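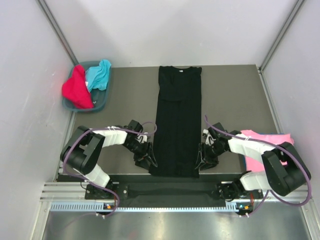

A long black garment on the folding table, with two more pieces of cloth in the basket.

Somewhere in every closet there is a black garment that never gets folded the same way twice. It is long, it has hardly any structure, and it slides off the end of whatever table you put it on. Most of us give up and drape it over a chair. Urmas Kivi thinks that is a terrible waste of a good ten seconds of fun.

Kivi has been teaching people to fold their clothes in Garken for six years now, in a bright upstairs room over a shoe repair shop, and I have never met anyone so happy to be handed a crumpled T-shirt. He talks with his hands full. He will stop in the middle of a story about his sister's wedding to admire a shoulder seam (really admire it, bending right down to look) and then pick up the story exactly where he left it.

"People come in saying they hate laundry," he told me. "They don't hate laundry. They hate the pile."

I took his beginners' class in September, along with a bag of my own things that I was a little embarrassed to open in front of strangers. It was one of the most enjoyable mornings I've had all year, and I've been boring my friends with it ever since.

Start with the long one

Kivi's first piece of advice surprised me. I would have started with socks, something small to warm up on. He likes to begin with the longest piece in the basket, when your patience is fresh and the table is clear. Lay it lengthwise, he says, with the neckline at the far end, and let the hem run past the near edge if the table is too short for it. The part you can't fit will be folded up first anyway.

Then comes the bit he calls "reading" the garment. Run your palms from the neck down to the hem. Don't pull, just press. You find the seams that want to wander and the creases that got there in the drawer and plan on staying. Tug the shoulders until they sit level, check that the label is in the middle, and look at the neckline. A level neckline makes for a level fold, and if it's crooked you'll be chasing it all the way down.

The first fold brings the hem up. The second takes one side in toward the center, the third brings the other side over it, and then you have a long, tidy strip that you can fold in half, and in half again, until it fits your shelf. My first attempt looked like a sleeping cat. My fourth was a proper rectangle with corners! I held it up and the woman across the table applauded.

Color in the basket

The other thing I took home was his way of keeping the basket. Kivi is fond of a plain plastic one with rounded corners, since nothing snags on it, and he never fills it to the top. Bright things and dark things can sit in it together once they're clean. He likes having a red-pink or a turquoise piece hanging over the rim where he can grab it, because after a long black garment your eyes are ready for some color. I laughed when he said this, and then I went home and did it, and he's completely right.

He also leaves the basket at the far corner of the table, well back from the edge. A basket by your elbow gets knocked. A basket on the floor means bending down 36 times for a family wash, which he has counted, and which he mentions often.

Up close with dark cloth

Dark fabric has its own section in the class, and I could have listened to it for twice as long. From across a room, a black garment looks perfectly clean. Get your nose down near it, in good light, and there's a whole little world on the surface: lint, pale specks, odd flecks of color that could have come from anything else you own. Kivi loves this part. He has everybody lean in. 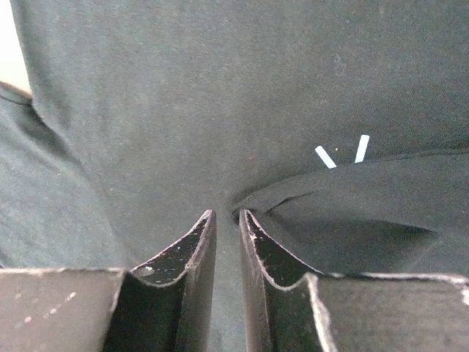
What to do about the lint

Go over dark pieces before you fold them, while they're flat. A fold shuts the fluff inside, and it will be there next time you shake the thing out. Kivi uses a clothes brush from Mockus with a worn wooden handle, working from the neck down, always in one direction. For the stubborn bits he wraps tape around his fingers, sticky side out, and dabs. Smooth the cloth again when you've finished, especially around the sleeves, where folds like to gather.

I asked if he'd ever tried one of the folding boards you can buy. He has two, a big one from Prarklow and a travel-size Inum, and he's quite fair about both. They're quick with shirts. For anything long he goes back to his hands and a flat surface, and so do I now, at the kitchen table, after breakfast, with the radio on.

There were 23 of us in the class, and by noon the shelves along the wall were full of other people's sweaters in very respectable stacks. Kivi went along the row touching the edges, delighted with every one. He found my black rectangle near the end, turned it around so the fold faced out, and asked if I'd brought any fitted sheets.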